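Brurnidex launches the Tesero, its first smart speaker with a screen

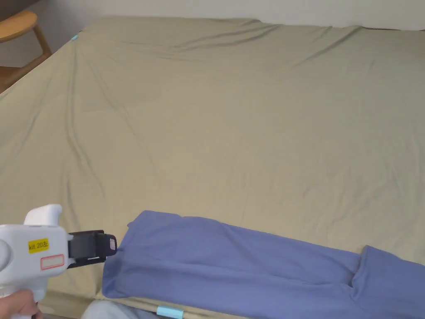

I'm Vandana Pant, I run product here at Brurnidex, and I've been itching to talk about this one! The Tesero goes on sale in June for $155, and it's our first home device after years of making nothing but headphones.

It plays music, takes video calls and runs almost 200 apps at launch – my favorite is the kitchen timer, which tells you how much I cook. Umesh Mittal and his team wrote the software from scratch, and they're already working on the first update (group calls, finally).

A bigger model, the Tesero 304, follows later in the year. We haven't set a price for it yet.

Press contact: Ishbel Pollock, Brurnidex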